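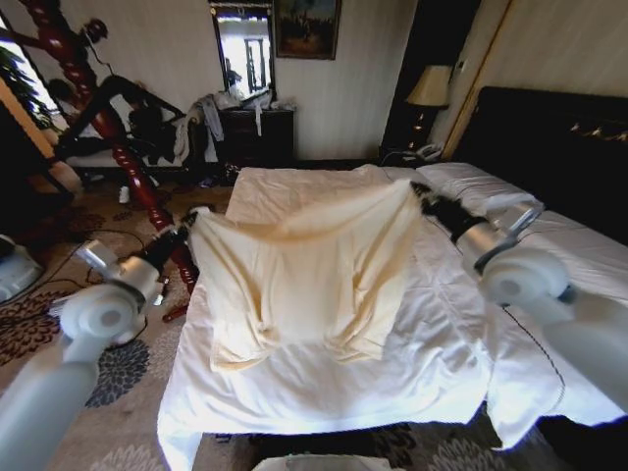

How to Put a Pillowcase on a Pillow, and Other Small Defeats of Making a Bed

By Clem Prendergast
February
4 minute read

I cleaned rooms at a small hotel in Prostbridge for two summers, and the woman who trained me could make a bed in the time it took me to find the short side of the sheet. I never got that fast. I did get to where the bed looked like somebody meant it.

Start by clearing the bed completely. Pillows go on a chair, unless the chair is already holding your wardrobe, as mine is. In that case use the dresser, or the floor if you vacuumed this month.

Bottom sheet first. Stand at the foot, hold two corners up at shoulder height, and snap the sheet toward the headboard so it catches some air. It will land crooked. Walk to the side and pull it straight by the hem, since tugging at the middle just moves the wrinkles to a new address.

Tuck the head end and do the corners. Lift the side of the sheet about a foot from the corner and lay it up on the mattress so it makes a triangle. Tuck in whatever hangs below, then drop the triangle and tuck that too. Your first one will look like a badly wrapped sandwich. Keep going. There are three more.

For wrinkles, fill a spray bottle with plain water, mist the sheet lightly and smooth it with your forearm, working from the center out. Give it ten minutes. I used to iron sheets on the bed with a towel underneath, and I have a mattress pad with a brown triangle on it to remember that by.

Now the pillowcase. Turn it inside out and put both arms in as far as the closed end. Grab the two far corners from inside, then pinch the corners of the pillow through the fabric. Hold everything up over the bed and shake the case down over the pillow. If it sticks halfway, lay it down and pull one side at a time. Chins are allowed, but you'll be sleeping on that.

Set the pillow against the headboard with the open end facing away from the door. Guests don't notice this. The woman in Prostbridge did, from the hallway.

A blanket or light cover goes on last. Lower it from the top corners, let the bottom edge touch down mid-bed, then walk it toward the foot — slowly, or it drags the sheet along and you get to do the corners again. Check that the overhang matches on both sides. If it doesn't, pull from the longer side's opposite number, and stop when it's close.

Wash the spare set before you put it away.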